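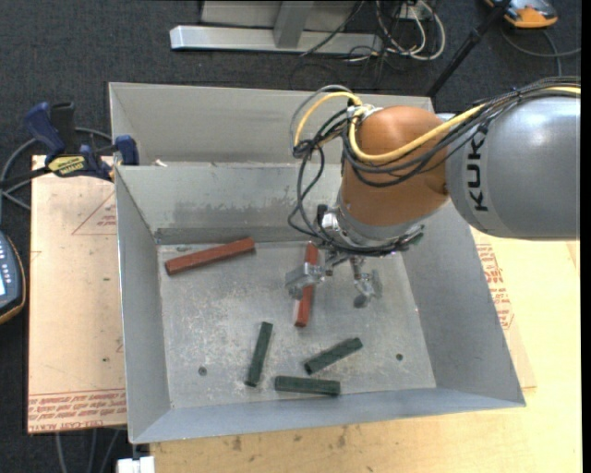 Figure 1. Bin-picking cell at Porkgate: KUKA arm with two-fingered gripper above the block set.

Sasteo Automated Handling Project
Interim progress report to the Pugh Fund
Report date: 2/2/18

1. Purpose of this report

This report covers the second period of the grant and sets out progress against the work plan agreed in August. It deals mainly with the collection of grasp examples, on which the later stages of the project depend. Spending is reported separately on the Fund's standard form.

2. Summary of progress

The target for the period was 2,000 labelled grasp attempts. At the close of the period the collection stood at 2,587. Of these, 173 have been set aside as unfit for training, for the reasons given in section 4. The target has therefore been met after exclusions.

The work at Porkgate is on schedule. The work at Multon is behind schedule, and a revised date is proposed in section 6.

3. Method of collection

Each attempt begins with plain rectangular blocks lying in a metal bin with sloped sides. The arm moves to a chosen point, lowers the open gripper, closes it and lifts. The system stores a view of the bin before the attempt, the position and angle of the gripper, and the result. A grasp is recorded as successful only if the block is still held when the arm reaches the upper rest position. Blocks are then released over the bin so that the next attempt starts from a new arrangement.

In the first period all grasp points were chosen at random. This produced a large share of empty grasps, which are useful to the learning system only up to a point. From the start of the present period, half of the attempts have used points proposed by the current model and half have remained random. We intend to keep this balance until the next review.

The bin is clamped to the table. Small movements of the bin during the first period had caused the recorded positions to drift, and the affected runs were repeated at no cost to the grant.

4. Quality of the examples

All attempts are checked by a member of staff before release to the training set. The excluded attempts fall into two groups. The larger consists of attempts in which the recorded result did not agree with the stored view. The smaller consists of attempts stopped by the arm's force limit, usually when a finger met the wall of the bin. Attempts of the second kind will in future be kept under a separate label, as they may help the system to learn which positions to avoid.

Blocks lying close to the walls remain under-represented. Additional runs are planned in which the blocks are placed by hand near the walls and in the corners.

5. Training

Two versions of the model have been trained on the released examples. The second chooses better angles for blocks lying flat, but is still weak where blocks touch one another. Full results will be given in the final report.

6. Delays and matters for decision

Delivery of the second arm to Multon was late, and the safety inspection could not be held as planned. We ask the Fund to agree to an extension of 18 working days for the Multon work only. No further money is requested.

We also ask for approval to add rounded objects to the set in the next period.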